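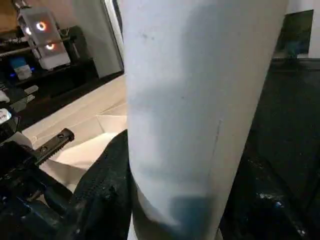 What does the student project try to teach the robot?
It tries to teach a two-arm robot to put together simple household items from a few parts, using recordings made by the students themselves.

3.2 Task and recording

The Vikader course ran from September, and each team selected one assembly task. Team Garska worked with white plastic parts: a seat frame and matching tubes. The operator guides both arms, and the wrist cameras and the head camera record at the same time. A recording was accepted only when a second student had watched it in full. In total we kept 282 recordings, of which 50 were set aside for testing.

The wrist views were more difficult to use than we expected. A pale tube so close to the lens leaves few edges for the network to follow - the fingers give more information than the part itself.

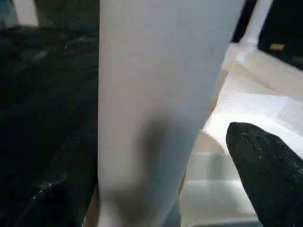

Figure 4. Wrist camera view with a pale grey cylindrical object between two black fingers.

Consuelo Valderrama proposed to train first with the head view alone and to add the wrist views later. We followed this proposal, and the Grilten team did the same with its own task. The results of both teams are compared in the next section.

4 shares - 50 comments

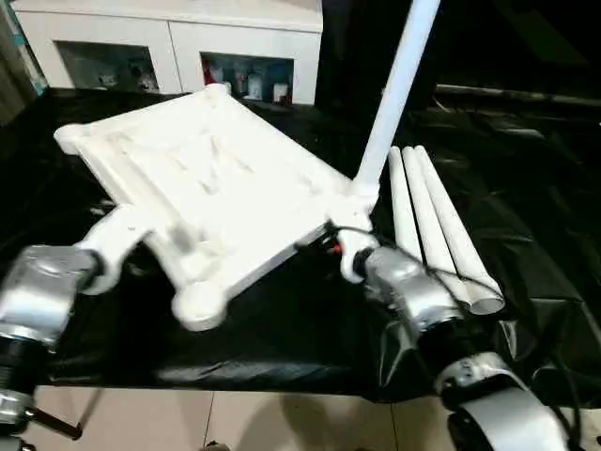

Why were two arms used for this task?
One arm keeps the frame steady while the other handles the tube, so no clamp has to be fixed on the table. The students also wanted to study how the two arms share the work.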